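Setgate Curbside Permit Terminal

Model overview | Specifications | What's in the box | Ordering | Support

The Setgate is a fixed terminal for issuing and checking short-stay permits at taxi stands, loading bays and shared pickup zones. It is made for towns and small cities that license their own cabs and hire cars and want one device at the curb that drivers and inspectors can both use. It reads a driver's license card, checks it against the town's own list, and prints or sends a stand permit.

The terminal is sold by Akero, which also supplies the back-office software. It can be bought outright or leased by the year.

What it does

A driver pulls up to the stand, holds the license card to the reader and picks a stay length. The terminal checks three things: that the license is current, that the vehicle inspection is current, and that the driver has not used up the day's allowance for that stand. If all three pass, it issues the permit. If one fails, the screen says which one and gives the phone number of the licensing office.

Inspectors carry a separate card. Holding it to the same reader brings up the list of permits now in force at that stand, sorted by plate number. An inspector can cancel a permit, extend it or add a note. Every action is saved with the inspector's card number and the time.

The public side is simple on purpose. Anyone can press the blue button to see the posted fares for the town and the phone number for complaints. No card is needed for this.

Why towns buy it

Most of our buyers had a paper permit book before this, or a permit sticker that was good for a year and told the inspector very little. The usual complaint was that unlicensed cars used the stand in the evening, when the office was closed and there was no way to look up a plate. The Setgate keeps the list on the device itself, so a lookup works at 11 p.m. the same as at 11 a.m., and it works when the phone network is down.

The town of Ustwood put in 6 terminals in January, two at the rail station and the rest along the main street. Svetozár Matoušek runs the licensing counter there. "We used to get the complaints in the morning and by then the car was gone," he told us. "Now the inspector is standing next to it." Ustwood kept its paper book going for the first month in case of trouble and then dropped it.

Rules and local settings

The terminal does not come with any town's rules built in. You enter your own. The settings cover license classes, stay lengths, daily allowances, quiet hours, fees and the wording of each message. Each setting can be different for each stand, so a rail station can have one stay length and a hospital entrance another.

License classes can be named any way you like. Most towns use three: metered cab, prebooked car and temporary. App-based hire cars can go in the prebooked class or in one of their own, depending on how your ordinance treats them. If the ordinance changes, the class can be changed in the office software and the terminals pick it up at the next sync.

We do not give legal advice and our staff cannot tell you whether a given type of service needs a license in your area. Please settle that with your own counsel before you set up the classes. 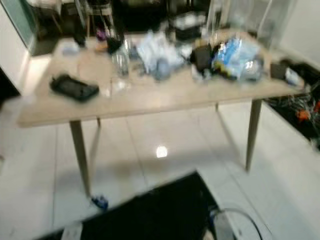
Can the terminal take payment for the permit?

The standard model does not take payment. Fees are added to the driver's account and billed by the licensing office at the end of the month. A card payment module is available as an extra and can be fitted at the factory or added later by your installer.

Specifications

Mounting: pole, wall or pedestal. The pole clamp is included; the pedestal is sold separately.
Height: 54 inches on the standard pedestal
Weight: 19 pounds without pedestal
Screen: black and white, readable in direct sun
Reader: contactless, works with the license cards sold by Akero and most cards already used by towns
Printer: thermal, paper loads from the front
Power: line power, or the solar panel kit with battery
Connection: cellular or wired
Storage: holds the full license list and the permit log on the device
Housing: painted steel, gray or dark green
Lock: keyed, two keys supplied

What's in the box

Terminal with reader and printer
Pole clamp and bolts
Two keys
One roll of permit paper
20 blank inspector cards
Installer's guide
Quick guide for the licensing office

License cards for drivers are not included. They are ordered by the box from the same page as the permit paper.

Choosing between the standard and the Vrabec

Akero also sells the Vrabec, a smaller unit with the same reader but no printer. The Vrabec sends the permit to the office and shows a green light, and the inspector checks it by card. It costs less and needs less upkeep. Towns that want a printed slip on the dashboard need the Setgate. Towns that are happy with electronic permits can use either one, and the two can be mixed on the same system.

The Vrabec does not have the fare display. If your ordinance says that fares must be posted at the stand, you will need a Setgate or a printed sign next to the unit.

Installation

A terminal on an existing pole takes one installer half a day. A pedestal needs a concrete pad, which should be poured and left to cure before the unit arrives. The installer's guide has the bolt pattern. Line power must be run by a licensed electrician and should be on its own breaker.

Place the reader side toward the sidewalk so that the driver is not standing in the road. Leave clear space in front of the unit for a wheelchair. Check your local access rules for the reach height - the standard pedestal is fine for many towns, and a shorter one can be ordered at the same price.

Before the first day of use, load the license list from the office software and print a test permit at every unit. The list can be loaded over the connection or from a memory stick. The first load takes longer than later ones.

Upkeep

Change the paper when the screen shows the paper sign. There is still enough on the roll at that point to finish out a normal day. Wipe the reader with a damp cloth. Do not use solvent on the screen.

The terminal reports its own faults to the office software. The most common one is a printer jam, usually from paper that was loaded crooked. Open the front, take out the roll, tear the end off straight and put it back in. If the fault stays on after that, call support.

Records and privacy

The permit log holds the license number, plate, stand, start time and end time. It does not hold passenger information, and the terminal has no camera or microphone. The town owns the log. Akero staff can see it only when the town opens a support session, and the session closes by itself when the call ends.

How long the log is kept is up to the town. The setting is in the office software under Records. If you get a public records request, the log can be exported as a spreadsheet with or without the plate column.

Ordering

Terminals are built to order. Please send us the number of stands, the mounting type for each, the housing color and whether you need the payment module. We will send back a written quote. Lease quotes include paper, repairs and software updates. Purchase quotes include one year of software updates, and after that updates are billed yearly.

A loan unit is available to towns that want to try one stand before placing an order. The loan is free apart from shipping. It comes with the office software and a set of practice cards, and it has to go on line power, as the solar kit is not part of the loan.

Returns are accepted on unused units in the original packing. Units that have been mounted cannot be returned but are covered by the repair warranty. Printed license cards cannot be returned.

Support

Phone support is open from 7 a.m. to 6 p.m. Please have the serial number ready. It is on the inside of the front door, below the paper roll, and also on the first page of every test permit. Installer's guides, settings sheets and the current price list for paper and cards are on the downloads page.

Related products

Vrabec permit reader
Setgate short pedestal
Solar panel kit
Card payment module
Permit paper, box
Driver license cards, box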